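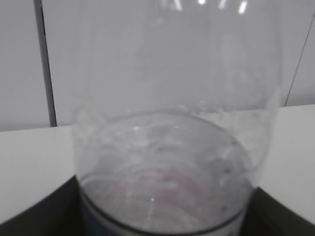 Water hardness: new readings for Villeck

The Lirovby main was switched to the Morin well field in April, and hardness at the tap has risen from 54 to around 690 parts per million at the worst point. Scale will form faster in kettles and boilers. Descale every 12 weeks – vinegar is adequate.

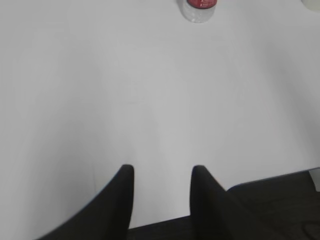 One reader on the upper line asks whether softeners need a new setting. They do. Enter the reading for your street, printed on the back page, and run one manual cycle.

Heater thermostats are best kept at 50 degrees Celsius or above.
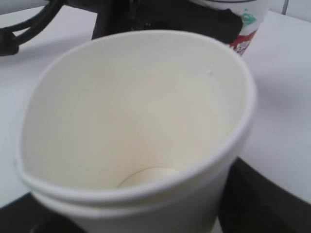

A subscriber in Pustetness writes that pressure has dropped as well. Clean the tap screens first, then report it.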